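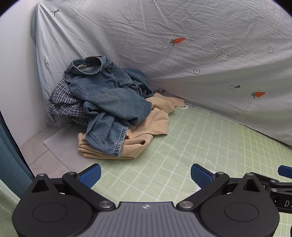
Woo-jin Oh asked that the minutes open with a point carried over from the May meeting, namely that the group had been recording clothing tasks before agreeing on what a finished task was, and that the learning system could be no more consistent than the people showing it what to do. The chair agreed that the point should stand first and that the remaining items be taken in light of it.

TRELLDALE DEMONSTRATION WORKING GROUP
Minutes of the meeting held 10/02/2024

1. Minutes of the previous meeting
The minutes were approved with one correction. Under item 4, "Hiker" should read "Seol" in both places. Hiker is the training run and Seol is the clothing collection that feeds it.

2. Seol: garment piles
The group reviewed the present state of the clothing work. Demonstrations are made with hand-held grippers, starting from a mixed pile on the green grid mat. Piles include denim with other garments beneath or beside it, and the operator decides which piece to take first.

It was noted that operators differ on this decision. Some take whatever lies on top. Others look for a free edge, such as a hem or waistband, even where the garment is partly under another. The training side reported that both approaches are usable, but that switching between them within a single demonstration makes the example hard to learn from.

After discussion the group agreed as follows.
The operator shall take the topmost garment first, at any edge that can be gripped without moving the garments below.
Where no such edge exists, the operator may lift at a fold, and shall log the demonstration as a fold start.
A garment that falls back onto the pile is to be picked up again in the same recording. The recording is not to be stopped and restarted.

Woo-jin Oh asked whether failed grasps should be kept. The chair stated that they should, provided the operator recovers. Recordings abandoned without recovery will be stored separately and left out of Hiker until the group decides otherwise.

3. Definition of a finished task
Two wordings were circulated before the meeting. The first treated a task as finished when every garment had been folded. The second required in addition that the folded garments be stacked and that both grippers be clear of the stack.

The second wording was adopted. Members noted that the final release is where current policies perform worst, and that recordings which end early give the system nothing to copy at that point. Operators are to hold still for 2 seconds after the last release before ending the recording.

4. Starting conditions
The training side asked for more variety in how piles are made. Under present practice the same operator builds and folds the pile, and piles from one operator tend to look alike. It was agreed that piles will be built by a second person and that the contents will be changed after every 5 demonstrations.

A proposal to fix the position of the pile on the mat was not adopted. The group preferred that position vary, including piles set close to a wall or to hanging cloth, where the approach for the grippers is narrower.

5. Vellus
The Vellus review tool now shows gripper opening next to the video. Reviewers reported that this has made slow or uncertain grasps easier to find. A request to let reviewers mark more than one fault per recording was accepted for the next release. The export format will not change.

6. Review backlog
The backlog was discussed briefly. It was agreed that each recording needs one reviewer only, and that disputed recordings go to the chair. The earlier rule requiring two reviewers is withdrawn.

7. Other business
Operators asked for a written limit on continuous work with the grippers, citing strain in the wrist. The chair will draft a rule on rest periods and send it to members for comment. Until it is adopted, operators may stop between demonstrations at their own discretion.

Actions
Woo-jin Oh: revise the operator sheet to include the decisions under items 2 and 3.
Chair: draft rule on rest periods.
Training side: list of fold starts already in Seol, for relabeling.
Vellus maintainers: multiple fault marking.

The next meeting will be called by the chair once the revised operator sheet has been circulated.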